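Small Kitchens > Worktops and Storage > Induction and portable hobs

Last updated: April 21, 2023

Single portable hob on a table – where does everything else go?

oz_greco
I've moved into a studio with no proper kitchen, only a sink and a fridge. The plan is to cook on a table with a single induction hob. The table is pale grey and wipes down easily, so I'm happy with that part. My trouble is deciding what goes where. I have the hob, a countertop oven, a small wooden drawer cabinet for utensils and not much else. At the moment I keep moving things every time I cook. How have other people set theirs up?

trallell_fan
What size is the table? And are you left or right handed? It makes a difference to where the pan handle ends up.

oz_greco
Right handed. Table is 800 deep, a bit longer than that side to side. It was a desk, from Granström.

Selorm Adjei
I've cooked on a table for two years, so I'll put down what I did. It isn't the only way.

1. Hob first. Put it where you'd naturally stand and leave it there. Everything else fits round it. Mine is an Onda, single ring, and it lives near the front.

2. Prep goes to the left of the hob if you're right handed. A bowl there is enough for most meals. I peel and top the veg, drop it in the bowl, then it's next to the pan when I want it. A chopping board can come out and go away again. 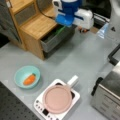 3. The oven goes on the other side from the prep. Check the manual for how much space it wants at the back and sides. Mine asks for more than I expected.

4. Utensils in a drawer behind the prep area, opening towards the hob. You can then reach a spatula without leaving the pan.

5. Nothing on the table that you don't use every day. Spare pans go underneath.

That's it really. It took me a few goes to settle on the drawer position.

oz_greco
Thanks, that's very clear. I'd had the cabinet on the floor. I'll try it on the table tonight.

pegandhook
I disagree on the drawer. An open drawer next to where you're cooking collects grease and crumbs. I had the same sort of light wood cabinet and the drawer needed washing out every week. Everything I use is on a pegboard now and I wouldn't go back.

Selorm Adjei
Mine gets shut when I'm frying. I agree it needs cleaning, but so does anything hung on a wall beside a pan.

pegandhook
A ladle takes two seconds to rinse. A drawer has corners.

mrs_tidmarsh
Both work. What I would say about the wooden cabinet is that the stepped sort with a slatted shelf on top is handy for jars, but keep it well back from the hob. Steam isn't kind to wood. I oiled mine in December and it has held up so far.

trallell_fan
Going back to the pan. Turn the handle away from the edge you stand at. I keep mine pointing to the back right, past the corner of the hob. My sleeve caught one once and I lost a whole panful of rice.

oz_greco
Does the pan size matter on these? I've got an old frying pan that's wider than the ring.

Selorm Adjei
It'll heat in the middle and be slow at the outside. A flat base matters more. If it rocks when you press the rim, get another one. I paid 20 for a Flirnico and it's been fine.

pegandhook
Flirnico coating came off mine inside a year.

Selorm Adjei
Did you put it in the dishwasher?

pegandhook
Yes. The box said I could.

mrs_tidmarsh
I'd hand wash them whatever the box says.

oz_greco
Update. Cabinet is on the table, back left, drawer opening to the right. Hob in front, oven on the right with 41 mm more gap than the manual asks for. Made carrots and eggs without moving anything. The bowl on the left is a good tip. I may still put up a small pegboard for the ladle and fish slice – will see how bad the drawer gets.

pegandhook
Get the board. Fix it to battens so the hooks have room behind.

trallell_fan
What did you do about sockets? Running a hob and an oven off the same extension lead is a bad idea.

oz_greco
They're on separate wall sockets. The kettle has gone over by the sink.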